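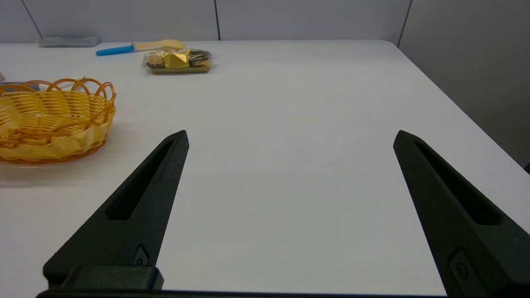

4.2 馆藏信札的著录与转录设置

本节适用于使用 Clokurau 著录系统处理十八至十九世纪战争时期信札、军需账册及名册的工作站。开始前应完成 4.1 节的账户配置,并确认项目代码已写入本机。著录台面应为平整的浅色表面,光滑的白色桌面即可;桌面上的轻微浅色擦痕不影响使用,但放置原件时应避开擦痕所在位置,以免在核对淡墨字迹时误判。台面清洁后方可取出第一件原件。

4.2.1 建立卷宗

1. 在主菜单中选择“新建卷宗”,输入项目代码。Palaniappan 家族文书使用前缀 PL,Ornano 军需档使用前缀 OR。
2. 在“起号”栏填写本卷第一件的馆藏号。OR 卷的起号为 1,705,止号为 3,069,输入时不加千分位逗号。
3. 在“层级”栏选择“件”。账册整本著录时选择“册”,页码另填入附注。
4. 保存后系统生成卷宗标签。标签打印 2 份,一份放入函套,一份贴于登记簿。

注:止号保存后不可修改。需要续号的,应另建卷宗,并在“相关卷宗”栏互相引用。

4.2.2 扫描参数

1. 分辨率设为 300 dpi,色彩模式选择 24 位彩色。
2. 关闭自动裁切。信札的折边和封蜡残迹须完整保留。
3. 双面书写的信札先扫正面,再扫背面,文件名末尾分别加 a 和 b。
4. 有夹带字条的,字条单独扫描,沿用母件编号,末尾加 x。

警告:不得用玻璃板压平带封蜡的原件。封蜡未脱落的,一律改用俯拍方式。

4.2.3 人名与身份字段

战时名册中的人名拼写极不统一,同一士兵在饷册、伤员册和退役申请中可能出现三种以上写法。字段填写规则如下。

1. “原文姓名”照录,不改正拼写,不补全缩写。
2. “规范姓名”从人名库中选取。库内没有的,填写“待定”,提交人名组 Yanling Yin 处理。
3. “身份”栏依原件用语著录,例如车夫、鼓手、随营洗衣妇。原件未载明身份的留空,不得根据姓名或所属连队推断。
4. 原件载有被奴役者或契约仆役身份的,在“法律身份”栏另行著录,并注明依据所在的页和行。
5. 仅有名而无姓者,不得以主人姓氏补入“规范姓名”。主人姓氏可填入“关联人”栏。

注:2 件文书指向同一人但证据不足时,使用“可能同一”关系,不要合并记录。合并操作须由 Thongchai Suwannarat 批准,批准后无法撤销。

4.2.4 日期

1. 原件日期照录于“原文日期”。
2. 只写月份的,如“八月”,标准日期栏填写月份,年份依卷内前后件推定并加方括号。
3. 使用旧历的文书,在“历法”栏选择“儒略历”,系统自动换算,换算结果需人工复核。
4. 背面有收讫批注的,批注日期填入“收讫日期”,不得代替书写日期。

4.2.5 转录与校对

1. 打开 Grerkero 转录窗口,载入扫描件。
2. 逐行转录,行末换行与原件一致。
3. 无法辨认的字以方括号内问号标示,划去的字以尖括号标示。
4. 完成后提交初校。初校与复校不得为同一人。

本年度复校由 Qiuyue Xia 负责军需档,Nii Quaye 负责家族文书。复校退回的记录在“待办”列表中以红色显示,修改后重新提交即可,不必新建版本。

警告:转录窗口闲置过久会自动退出,未保存的内容不予恢复。离开工作站前应手动保存,并将原件放回函套。

卷宗关闭步骤见 4.3 节。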